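Removing old marks from a white cotton tablecloth without ruining it

Asked in Laundry and Fabric Care
Viewed 3000 times — 2 answers

Question

I have a heavy white cotton tablecloth that came with a box of linens from my aunt's house in Narstead. It had been folded in a closet for years. I washed it once in October on a normal warm cycle with regular detergent and dried it on medium. Most of it came out fine, but there are still some gray smudges and a few yellow areas that look like old grease or maybe storage stains.

I don't want to cut it up for rags. It fits our long table and we use it when my husband's family comes over. The label is gone, so I'm only going on feel when I say cotton. There is no lace or colored stitching on it.

Things I have on hand: chlorine bleach, powdered oxygen bleach, white vinegar, baking soda, dish soap. My washer is a top loader and I can stop it to let things soak.

Should I go straight to the bleach? And did I set the stains by putting it through the dryer?

Edit: someone asked about the water. We have hard water and no softener.

Answer 1 (accepted)

Don't start with the chlorine bleach. If the yellow is old oil or body oil, chlorine can make it darker, and if there is any polyester in the cloth it can yellow the whole thing. Hard water with iron in it makes that worse.

Do it in this order:

Rub dish soap into the yellow areas and the smudges with your fingers. Leave it 15 minutes. Rinse from the back of the fabric with warm water.

Fill a tub or the washer with the hottest water the cloth can take and dissolve the oxygen bleach in it first, using the amount on the package for soaking. Then put the cloth in. It needs to be fully under. Leave it overnight. I put a dinner plate on top of mine.

Drain, wash on hot with detergent, and run a second rinse. Look at it in daylight while it's still damp. If you can see marks, soak it again and keep it out of the dryer.

About the dryer — yes, heat makes oil stains harder to get out, but it doesn't make them permanent. I had a cloth from a Jondwood estate sale that had been stored for 22 years and it took two soaks. It isn't perfect, but you have to hunt for the marks.

Tiny dark specks are a different problem. If they brush off, it's lint or dirt. If they're in the threads it could be mildew, and the oxygen soak is still the first thing to try. Rust will look orange or brown and bleach won't touch it. You need a rust remover made for fabric, and never mix that with bleach.

Wrinkles: iron it damp, on the wrong side, after the stains are out.

Ailbhe Hanrahan

Answer 2

I would just use it. Ours has old marks all over and it's still on the table every week. Put a basket on it and people look at the basket.

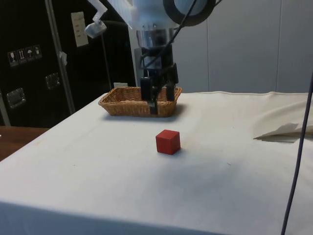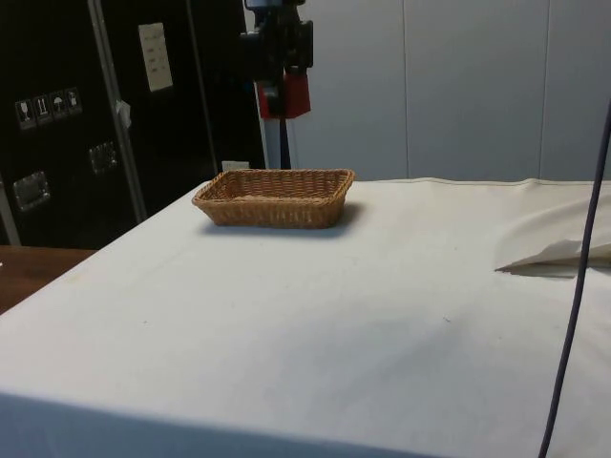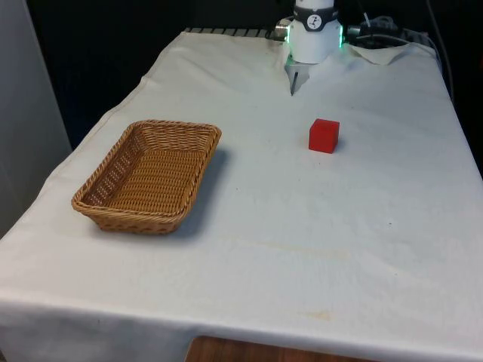
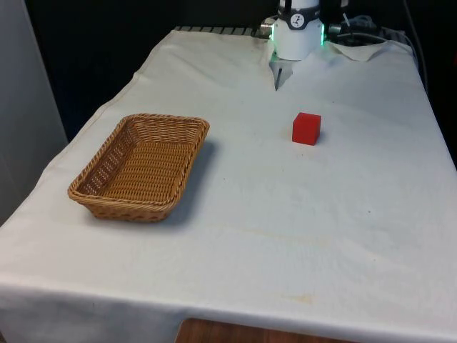
If you really want it white then vinegar in the rinse helps with hard water, but don't put it in with bleach of any kind. My sister Lis swears by hanging things in the sun — works okay in summer, not much use right now. I've never ironed a tablecloth in my life so can't help there.

Comments on this answer

The sun does work on cotton. Lay it out damp and turn it over at lunch.

Vinegar every wash is hard on the rubber seals in some machines. Once in a while is fine.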